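Inicio | Senderos | Refugios | Permisos | Manual del usuario | Contacto
Imprimir esta página | Enviar por correo

Manual de la baliza de sendero Skesa
Sección 6. Puesta en servicio antes de la salida

Esta sección se aplica a las balizas Skesa que se entregan en préstamo en el punto de información de Dillia para la travesía del collado de Plillitz. Las balizas de montaje fijo, instaladas en los postes del tramo inferior, se tratan en otra sección.

6.1 Comprobación del material

El estuche debe contener la baliza, la correa de pecho, el cable de carga y la tarjeta de itinerario. Si falta algún elemento, devuelva el estuche completo en el mostrador y solicite otro. No se entregan piezas sueltas.

1. Abra el estuche y compruebe que el número grabado en la baliza coincide con el de la tarjeta.
2. Revise la junta de goma de la tapa inferior. No debe presentar cortes ni restos de arena.
3. Pulse la tecla lateral. El indicador verde se enciende cuando la carga es suficiente para la travesía completa. Con indicador ámbar, la baliza solo puede utilizarse en el circuito corto del lago.

Nota: la carga completa requiere 6 horas. El refugio Rinaldi dispone de tomas para las baterías, pero quedan fuera de servicio cuando el generador se detiene por la noche.

6.2 Registro del itinerario

1. Mantenga pulsada la tecla lateral hasta que el indicador parpadee.
2. Introduzca el código de zona 3261, válido para toda la vertiente norte del collado.
3. Seleccione el itinerario con las teclas de flecha. La variante de la cresta aparece en pantalla únicamente durante el periodo de apertura, que comienza en julio.
4. Indique el número de personas del grupo y confirme.
5. Espere la señal acústica doble. Si suena una sola vez, el registro no se ha guardado y debe repetirse desde el paso 1.

El registro se realiza siempre al aire libre, con la antena orientada hacia arriba y a una distancia mínima de 2 metros de vallas metálicas o vehículos. Bajo el porche del punto de información la recepción es irregular.

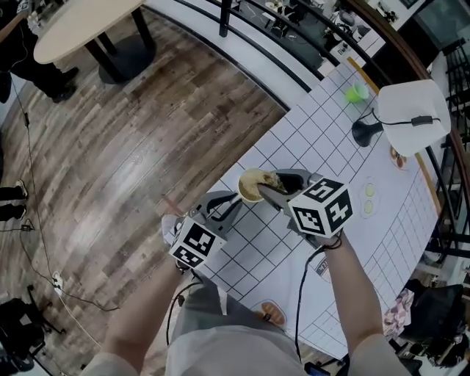

Una vez confirmado el itinerario, la baliza transmite la posición cada 30 minutos. El intervalo no puede modificarse desde el propio aparato. En el fondo del barranco – entre el puente colgante y la fuente – es habitual que se pierda una transmisión; la posición se almacena y se envía al recuperar la cobertura.

6.3 Colocación

1. Fije la correa al tirante de la mochila, a la altura del pecho.
2. Introduzca la baliza en la funda con la antena hacia el exterior.
3. Cierre la hebilla y tire de la baliza hacia abajo para comprobar que no se desliza.

PRECAUCIÓN: no lleve la baliza dentro de la mochila ni junto a un teléfono móvil encendido. En ambos casos el alcance se reduce y la central puede interpretar la ausencia de señal como una detención del grupo.

6.4 Llamada de socorro

La tecla roja está protegida por una lengüeta. Para activar la llamada, levante la lengüeta y mantenga la tecla pulsada hasta que el indicador quede fijo en rojo. Permanezca en el lugar si las condiciones lo permiten. La llamada se anula con la misma maniobra.

ADVERTENCIA: la baliza no sustituye al mapa ni a la información meteorológica del día. Tampoco permite recibir mensajes de voz.

6.5 Cierre del itinerario

1. Al llegar al refugio Rinaldi o al aparcamiento de Plillitz, mantenga pulsada la tecla lateral y seleccione «Fin».
2. Compruebe que la pantalla muestra el código de zona y la hora de llegada.
3. Apague la baliza, límpiela con un paño seco y guárdela en el estuche.

Los grupos que pernoctan en el refugio deben cerrar el itinerario al llegar y abrir uno nuevo por la mañana. Si se abandona la ruta por el camino forestal, seleccione «Salida alternativa» antes de apagar el aparato – de lo contrario, el itinerario queda abierto en la central.

La devolución se efectúa en el mostrador de Dillia o en el buzón metálico situado junto a la puerta del refugio.

Revisión del texto: noviembre de 2019

Imprimir esta página | Enviar por correo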